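# Urnano ball winder, with or without the Dvorak swift

*Page updated February 4, 2026*

If you've bought yarn in skeins (the long twisted kind that looks so pretty on the shelf) you already know the problem. You get it home, you untwist it, you're excited, you start knitting straight off the loop, and an hour later you're sitting on the floor with a bird's nest in your lap and a bad mood. I've done it with very expensive alpaca. I did it again the following week.

The Urnano is the winder I use every day in the shop and the one I've been selling the longest. It's made by Nestex, it's hand cranked, and it turns a loose skein into a flat-topped, center-pull cake that sits still while you knit. Mine has wound roughly 3000 skeins by now and it's on its second drive belt. Everything else is as it came out of the box, apart from a chip on the handle from when I dropped it down the stairs.

## What you get

- The winder, already put together
- A table clamp with rubber pads
- One spare drive belt
- A wire yarn guide (it ships folded flat, swing it up until it clicks)
- A small hex key for the tension screw
- The Nestex leaflet, which has good drawings and very odd English

The swift is separate. You can order the winder alone or the two together, and the set costs a bit less than buying them one at a time.

## Size and capacity

The standard cone takes 10 ounces of yarn. For most people that's far more than you'll ever put on it in one go, but if you knit blankets or buy those great big farm skeins you'll be so glad of the room! I've pushed mine past that with bulky wool and it does go, only the outer wraps start to slump over the bottom plate and then you spend your evening picking them out of the gear. Stop at 10. Wind the rest as a second cake.

Thin yarn is where this winder really earns its keep. Cheaper ones will take sock yarn fine and then get into trouble with lace, where the strand slips down under the cone and wraps itself around the spindle. The Urnano has a raised lip down there. I've wound cobweb lace on it, slowly, with my tongue between my teeth, and lost none of it to the spindle.

The clamp opens to two inches. It wants a straight piece of table edge with a flat underside for the pad to push against. If your table has a deep apron or a molded lip, measure before you order, please, and if you aren't sure then send me the measurement and I'll tell you. 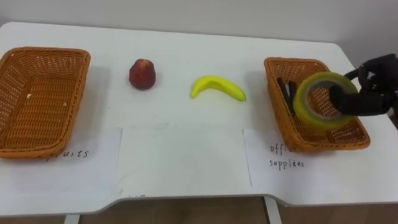

I should say something about noise as well, as that's the question I get most from people in apartments. It isn't silent. There's a soft whirring from the gears and a bit of a tick once per turn that comes from the offset of the cone. My sister can watch television in the same room without turning it up. The metal-geared winders I used to stock sounded like somebody grinding coffee, so to me this is bliss, but if you're planning to wind next to a sleeping baby I'd maybe wait for the nap to end.

## The Dvorak swift

You can wind from the back of a chair. You can wind from somebody's outstretched hands (my grandmother used my grandfather this way for their whole marriage, he read the newspaper off the table while she did it). A swift is nicer. It holds the skein open and spins as the yarn comes off, so all you do is turn the handle.

The Dvorak is an umbrella swift in birch. It opens up to 22 inches across, and closes down small enough to live in a drawer or hang on a hook by its cord. The slats are tied with waxed thread at the crossings, and I like this much better than the metal rivets, as rivets catch on mohair. The ties do loosen over the years. They're easy to redo and I put a length of the thread in with every swift I send.

A few things I've learned about it:

Set the swift lower than you'd think and farther off than you'd think. I like a good arm's length between it and the winder. When they're too close together the yarn comes in at a sharp angle and the cake ends up lopsided, sort of like a hat.

Open it until the skein is snug and then back it off a hair. If you crank it wide open to hold the skein tight, you stretch the yarn, and you'll knit up a lovely sweater that shrinks the first time it gets wet.

Don't cut the little ties around the skein until it's on the swift. I know. Everyone gets impatient at this point. Just don't.

## How I wind a skein

Untwist the skein and give it a gentle snap between your hands, like you're shaking out a pillowcase. Put it over the closed swift, then slide the swift open. Find the knots. There are usually two or more, and the one where the two yarn ends are tied together is the one you want to save for last.

Look at which end is lying on the outside and take that one. Run it through the wire guide and catch it in the slot at the top of the cone, with a good few inches hanging down the side so you'll be able to find it later. Now turn the handle, slowly for the first wraps until you can see they're crossing each other neatly. After that you can pick up speed, but a steady pace gets you a better cake than a fast one. I listen to an audiobook.

If the swift jerks, stop right away and look. It'll be a strand that has crossed over another one and it nearly always lifts straight off. Pulling harder has never once helped me.

When the tail comes through, push the cake up off the cone from underneath with your thumbs. Then wind it a second time if you've got the patience! A cake wound off a cake is softer and more even. For anything bouncy, like merino, I'd call it worth the extra minutes. Cotton doesn't care.

And label it. Tuck the paper band down the middle of the cake or you'll have five identical creams by July and no idea which one is the superwash. At home I keep mine in open baskets, one for yarn with a plan and one for yarn without, and the second one is a great deal fuller than the first.

## Which yarns like it

Sock, sport, DK, worsted, aran: no trouble at all. Lace: fine, go slow. Single-ply: fine, but loosen the tension screw half a turn first or you'll pull it apart in the thin places. Mohair and silk together: yes, though wind it once only, because it starts gripping itself. Bouclé: it works, and you'll say some words.

The rustic wool from Cirnavska that I stock gets its own mention, as it still has a good bit of lanolin in it and bits of meadow too. It leaves a grayish film on the cone. Wipe it off with a dry cloth while you remember. If it builds up, the cakes stick and you can't push them off without squashing them.

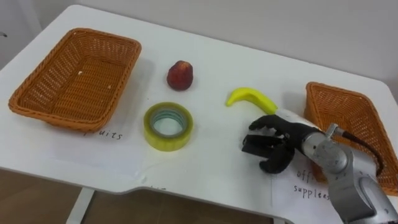 Ilse Postma wrote to me that she'd bought the set, loved the swift, and found that every cake she made leaned over to one side, whatever she did with the distance. She'd tried lace and she'd tried aran and both leaned. In the end she noticed that the wire guide hadn't clicked all the way up, so the yarn was coming in too low, and she asked me to put that on the page for the next person. She also wanted it known that she thinks the handle is too short for big hands. Her husband won't use it, she said, and she suspects him of being pleased.

So: check the guide. It should stand straight up and stay there when you flick it. As for the handle, I've passed that on to Nestex more than once and they've told me a longer one is being looked at. I'll believe it when it's in the box. My own hands are small and I've never noticed, so take Ilse's word over mine on this one.

## Looking after it

Pull the lint out from under the cone every now and then. I use an old mascara brush. No oil on the gears, ever — they're nylon and they're meant to run dry, and oil just turns the lint to paste.

The belt will stretch in time. You'll know because the handle turns and the cone hesitates before it follows. Changing it is a matter of undoing the bottom plate with the hex key, lifting the old belt off its two wheels and rolling the new one on. The first time I did it I had the leaflet upside down. The drawing on the back page is the right one to follow.

Take the clamp off the table when you're done for the day. It won't mark a hard surface through the pads, but on soft pine I've had it leave a dent overnight.

## Spares and guarantee

Belts, rubber pads and wire guides are always in stock here and go out in a padded envelope with ordinary mail. The cone itself I have to order in, so allow a couple of weeks.

Nestex gives a guarantee of 5 years on the winder. It covers the gears, the spindle and the cone, and leaves out the belt and the pads as those are meant to wear. The Dvorak has no written guarantee, but if a slat breaks along the grain in the first year, send me a photo and I'll mail you a new slat and the thread to tie it in.

## Ordering

Choose "winder only" or "winder and swift" on the order form. If you'd like the clamp swapped for the wide one (it opens another inch), put that in the notes box and I'll change it over before I pack it, no charge. Orders go out the morning after they come in, unless I'm away at a fiber fair, in which case there'll be a note at the top of the shop page. Returns are fine as long as it's clean and in its box. A bit of fluff on it is all right, I'll never be able to tell it from mine.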